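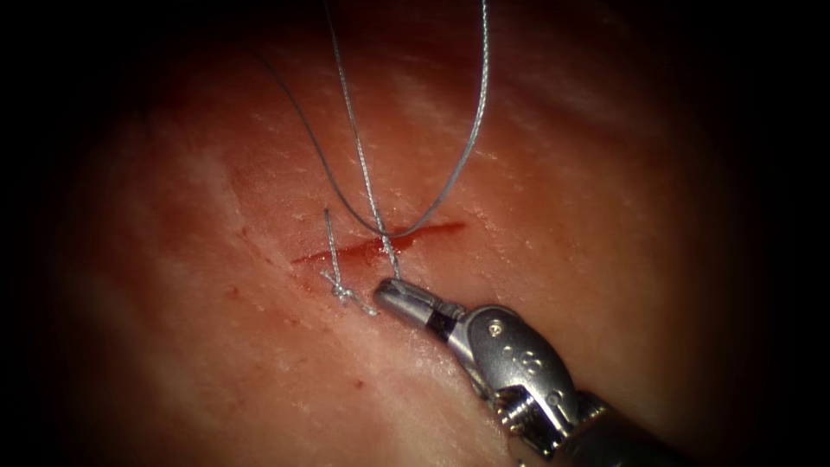 2021-03-14, Vetow title lettering, still stuck on the big V. I redrew the crossbar flourish again this morning, the one that runs under all five letters, and it keeps coming out like a sausage with two round ends. Too even! What I want is a stroke that starts heavy on the left and gets skinny as it goes, with a little climb to it so it doesn't look like somebody underlined homework. The blood in that cut does it really well: more of it pooled at the left end, then down to a fine red line at the right, nearly level but rising a bit the whole way. I traced only the general idea of it, with the brush pen, on the cheap layout paper. Try number two was pretty good. Try number three had a hair in it (mine, I think).

So the flourish is now one stroke, no joins. The edges wobble and I'm leaving the wobble in. When I cleaned up the last version in the editor I got so excited about deleting points that it ended up looking like a vector swoosh off a sneaker box, and Rin Takeda wrote "dentist??" next to it on the printout. Fair enough. Current version has 52 points, and yes, that's messy, but it looks like a hand made it.

Letters themselves: base is still Surkis Heavy, with the counters opened up in the E and the O. The O was closing to a blob at thumbnail size. I also cut the right leg of the W shorter, put it back, cut it again. It's short at the moment. The T needs to tuck in over the shoulder of the E and there's no kerning pair for that in the file, so I did it by hand in the title art and wrote the value on the yellow sheet — if you rebuild the title from live text, use the sheet, or you'll get a gap you could park a van in.

Episode captions are a separate headache. Flesaso is lovely for speech (bouncy, friendly, reads fast) but it has no proper italic, and the script is full of characters muttering. I tried slanting the regular by machine and the S goes all drunk. Tried Tanasarn Light for the muttering instead and I like it a lot more than I expected. It sits a touch small next to Flesaso, so I've been setting it at 111 percent and the lowercase lines up well enough. Baseline's fine. Exclamation marks are NOT fine, they're tiny little pins. Borrow the one from Flesaso, I've made a swap for it in the caption template.

License stuff, before I forget again. Surkis is the paid one and we've got the desktop license only. Titles get exported as outlines so I believe we're good for video, but I want to read the actual text before we put it on a T-shirt or anything. Tanasarn says free for personal use in the readme and the show has ads on it now, so that's not personal anymore, is it? I've written to the designer to ask what a web series costs. If there's no reply by April I'll draw a light face myself, just the lowercase and the dots. Please don't use it in anything that goes out before then — mockups only.

Ran the title at 19 pixels high for the channel list. V good, E good, T fine, O much better, W is a small dark lump. The flourish vanishes completely on the right side at that size, which I'd half expected with such a thin tail. Two ways to go: a fatter tail for the small version, or drop the flourish from the small version altogether. Rin votes drop it. I want to try the fatter tail first because I'm attached to the thing now.

Also the scanner is making that stripe again, a third of the way in from the left. I wiped the glass and it's still there. Scan on the right half of the bed and turn the page around for the rest.

Next: redo the W, test the title on the dark teal background, print the caption sheet at full size and tape it up by the sink so everybody has to read it. The good brush pen is nearly out, the spare is in the tin with the rulers.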